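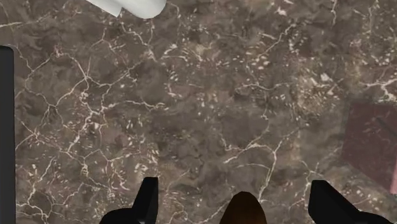
Brown marble top with white and cream veining.

Ticket 411: Catalog export drops stone finishes
Opened Monday, 9:20 a.m.
By the Cuesta support desk

Reported problem: The nightly export from Orier to the Cuvard storefront finishes without an error, but part of the stone category is missing from the site. The customer first saw it after the May price update. Wood and metal finishes come through as usual.

9:45 a.m. Asked for the export log and a copy of the file. The log says "completed" and gives 164 rows written. The stone category in Orier has more than that, so rows are being lost before the file reaches Cuvard.

10:30 a.m. Ran the export by hand with only the stone category selected. Same row count. Ruled out the overnight schedule and the time limit on the transfer.

11:15 a.m. Compared the missing items with the ones that made it. Price, stock status and supplier code are filled in on both. The missing items all have long finish names, with the base color and the vein color both spelled out. The items that went through have short names.

11:40 a.m. Checked the field settings. The finish name column in the export template is set to a maximum of 50 characters. Orier has no such limit on its side. When a name is too long, the template skips the whole row and writes nothing to the log.

1:10 p.m. Raised the limit in a copy of the template and ran it again. All stone rows were written. Loaded the file to the Cuvard test site and the names displayed in full on the product pages. On the category page they wrap to 2 lines, and the customer says that is fine.

1:35 p.m. Customer asked if the names should be shortened as well. Not needed for this fix. If they do want shorter names, change them in Orier first and let the export carry them over. Edits made in Cuvard get overwritten the next night.

2:20 p.m. New template made live. Old one kept under its original name with "old" added.

Still open: skipped rows should show up in the log. Passed to the Pletov connector team as a separate request.

Status: waiting on customer to confirm after tonight's run.

Related tickets
Orier export stops at first blank supplier code
Cuvard category page shows old prices after import
How to copy an export template
Pletov connector: changing the log level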